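4.2 Swapping the finger pads: the chopstick task

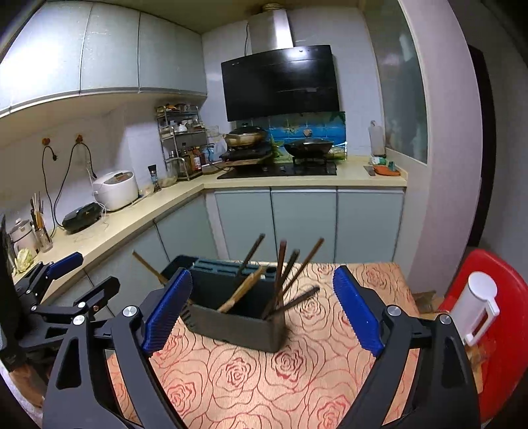

Of all the tasks we used to compare the two pad sets, this one gave us the most trouble, and I'll admit I had it down as the easy one. The instruction to the operator was short: take a single chopstick out of the utensil holder and lay it on the tablecloth. A person does this without looking. With a two-finger hand-held gripper it took us most of a week just to agree on what counted as a success.

We ended up with the following rule. A trial counts if exactly one stick leaves the holder, the holder stays on its base, and the stick is released on the table within the time limit. Pulling out two sticks together is a failure, even if the second one drops back in. Haruna Kamata wanted to score those as half a point and we went back and forth on it for a while (she still thinks I'm wrong), but half points made the comparison with the other tasks messy, so we dropped them.

The two pad sets were the flat Vaselia pads that we had used in all our earlier work, and the serrated Clekimex pads in Figure 4. The linkage, the pivots and the operator's grip were the same for both. Each set got 100 trials, split over two kitchens so that we weren't just learning the quirks of one table. We kept the holder loaded with a mix of chopsticks and other utensils and let them lean however they landed. I did try standing everything upright in the pilot runs, and both pad sets looked great, and the numbers told us nothing at all.

What did the serrations buy us? Mostly forgiveness in angle. With the flat pads, a stick that crosses the pad at a slant tends to roll as the fingers close, and once it rolls the tip swings out and knocks its neighbor. The ridges catch the stick before it gets going. You can feel this in the handle, by the way — a small click, then nothing moves. The flat pads never gave us that, and our operators said they squeezed harder with them to make up for it.

There is a price. The ridges stand proud of the pad, so the closed fingers are thicker at the tip, and getting in between two sticks that nearly touch is harder than it was with the flat set. In 14 of the serrated trials the operator backed out and came in again from the other side. We kept those in the data, with the second approach included, and they do make the serrated runs look slower than they feel.

Lighting and background we left alone. The printed tablecloth stayed on, the stove and the counter stayed as they were, and we didn't hide anything behind a curtain. An earlier round in the Thammasiri lab used a plain gray sheet, and the policy trained on it went to pieces the first time it met a flower pattern. That round is not included in the totals here.

For policy training we pooled the clips from this task with the rest of the kitchen set, for 2901 clips in all, and trained one policy per pad set using the Divness controller with its default settings. I would have liked to tune it for each set separately, but then we'd be comparing my patience along with the pads.

Figure 4. The hand-held gripper with the serrated pads, open in front of the utensil holder in one of the two kitchens.

The next section repeats the comparison with lids and bowls, where the thicker fingertips matter a lot less.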